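Bosman brings its hand-forged garden tools to a second workshop

28/06/2020

Hi all, Liesbeth Schouten here from Bosman. I usually leave the press releases to Els Van Beek, but she's up to her elbows in linseed oil this week, so you get me!

We make garden trowels, hand hoes and pruning hooks, forged one at a time and fitted with ash handles. In July we're opening a second workshop in Zalta, and with it comes a new tool I've wanted to make for years. It's called the Plirkex, a narrow weeding hook with a forged carbon steel blade and a leather wrist loop (the loop was Arnout Kuipers' idea, and I argued against it for months - he was right).

The Plirkex is 270 mm long and weighs 135 grams. Frans Visser does the forging and heat treating, and Marijke Mulder shapes every handle with a drawknife before it gets three coats of oil. The first batch is 1657 pieces, each one stamped with its own number under the collar. If you ordered a Foltolell trowel from us last winter, you'll get first pick of the numbers, so please watch your inbox.

"I've thrown out more test blades than I want to talk about," says Frans. "This one holds an edge in stony soil, and you can touch it up with a plain file."
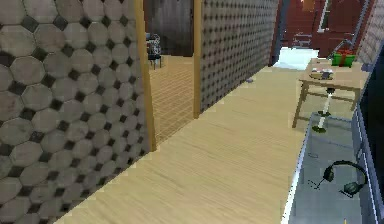
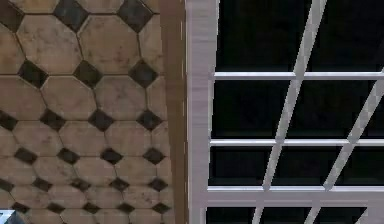

Orders open in July, through the shops that already carry our tools and at the counter in Zalta. Sharpening stays free for the first owner, same as always - just bring the tool in or mail it to us with a note saying what you use it for. Left-handed hooks will follow in the second batch. Review samples are ready now, so write to Els at the Bosman press desk and tell her which hand you weed with.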